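Getting the Kit Clean (and Keeping It That Way)

Posted February 26, 2022 by Bergþóra Kirkegaard

I've got three kids in soccer, a husband who still plays Thursday nights, and one washing machine. We're up to 79 jerseys over the years, if you believe my eldest, who went through the hand-me-down tub in January looking for her old Trellden Rovers away top. She found it, too, with the mud from her last final still down the left sleeve. So this page is partly a confession.

A few people from the club have asked how I get the whites white, so I've put everything in one spot. It's what works in our laundry, with our clay. If you play on sand or synthetic you've got an easier life than me.

Mud

Let it dry. I know, you want to get it straight in the wash, but wet mud just gets pushed further into the knit. I hang everything over the fence when we get home, then give it a good whack and a going over with a dry nail brush. Most of it ends up on the lawn. After that it's a cold rinse from the inside of the fabric, so the water pushes the dirt back out the way it came in, and then a normal wash at 30.

For what's left I rub in a bit of plain bar soap, the cheap stuff, and leave it for an hour while I have a cuppa. A soft sponge is fine for this but keep the brush away from printed numbers. I took half of a number seven off that way and Ásgeirsdóttir, our coach, called my son "number one-ish" for the rest of the season.

I do all the spot work up on a bench at waist height these days - my back is much happier than when I was bent over the trough.

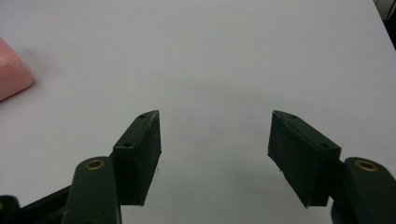
Wipe the bench down first, or you'll be scrubbing last week's mud into this week's shirt.

Grass stains

White vinegar and water, half and half, dabbed on and left for 15 minutes or so. Then the bar soap, then the wash. Never put grass stains in the dryer until you're sure they've gone. The heat sets them and then you own a green-kneed pair of shorts forever (we own four).

Don't mix vinegar with bleach, ever, and don't bleach polyester anyway. It goes yellow and you'll be buying a new one.

Boots

Knock them together outside, pull the laces and the insoles out, and scrub the soles with an old toothbrush and warm soapy water. The uppers just get a damp cloth. Stuff them with newspaper and change the paper before bed. Please don't put them in front of the heater! Zola Flaseditz at the boot swap showed me a lovely pair with the sole peeling clean off at the toe, and that was all from one night beside a fan heater.

Laces can go in the machine inside a sock with a knot in the top. Insoles get a sprinkle of bicarb overnight, and you tip it out in the morning. If you forget to tip it out, your kid leaves little white footprints all through the car. Ask me how I know.

Shin pads

The smelliest thing in any sports bag, by miles. Mine get a wipe with warm water and a dash of dishwashing liquid after every game, and once a fortnight I soak the ankle sleeves in a bucket with a scoop of bicarb. Rinse well, squeeze them in a towel, and dry them flat in the shade. Hard plastic shells can have a scrub but don't soak anything that's been glued.
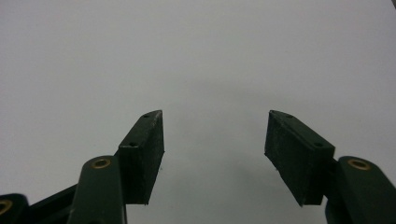 Goalie gloves

Gloves are the one thing I won't machine wash. Put them on, run them under lukewarm water and wash your hands like normal, with glove wash or a tiny bit of baby shampoo. Keep rinsing until the water is clear, then press the water out from the fingers down. No wringing. Latex tears very easily when it's soaked.

Dry them at room temperature and don't let the palms touch, or they'll stick and take a layer off each other when you pull them apart. I hang ours by the wrist strap from the curtain rod, where they frighten visitors.

The bag

Empty it on Saturday night. Everything out, orange peel included, bag turned inside out and left open on the verandah. I wipe the lining with the same half vinegar mix I use for grass and that keeps it bearable until the end of the season. An old cotton tea towel in the bottom catches the worst of the dirt and goes in with the jerseys.

Next up I'm having a go at training bibs, which I've been putting off for obvious reasons. If you've got a trick for them, leave it in the comments.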